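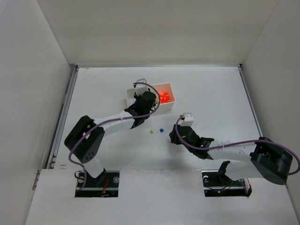
6.4 Recovery after a cable snag stop

This section applies to the Nastau two-arm sorting cell with external wrist cables. Follow it when an arm halts during a pick and the controller log shows code 231 (joint load above limit, no contact expected).

Code 231 is most often raised when a wrist cable catches on the rim of a bin or on the elbow housing. The arm keeps pulling until the load limit is reached, then holds position. Bins may have shifted and parts may have been dropped on the work surface.

CAUTION: A held arm is still powered. Do not reach between the grippers or free a cable by hand until step 3 is complete.

CAUTION: Do not clear the code and resume from the console. The arm will repeat the same move with the cable still caught.

1. Press the stop button. Confirm that the console shows HOLD for both arms, including the arm that did not fault.

2. Save the log before going further. It is overwritten at the next power-up.

3. Support the forearm of the faulted arm with one hand, then switch off arm power. The brakes can let the wrist drop a short distance as they engage.

4. Lift the cable clear of the bin or housing. Do not pull on the connector at the wrist module.

5. Check the full length of the cable for cuts, flat spots and kinks. Replace the cable if any are found. Tape is not an accepted repair.

6. Remove dropped parts from the work surface and set the bins back on their marks.

7. Switch on arm power and select manual mode. Set speed to 2 percent.

8. Move the wrist through its full turn in both directions. The cable must keep a free loop at the elbow and must not touch the bins at any point.

9. Raise the speed to 80 percent and run the empty test cycle. If no code appears, repeat at 100 percent.

Note: On cells fitted with the Daren cable guide, loosen the guide before step 8 and tighten it again before step 9.

Note: If code 231 returns during step 9 with the cable free, the fault is in the joint load sensor. Lock out the cell and go to section 6.5.

Record the stop in the cell log with the arm side, the program name and the position of the bins. Two cable snags on the same program call for a change to the approach path.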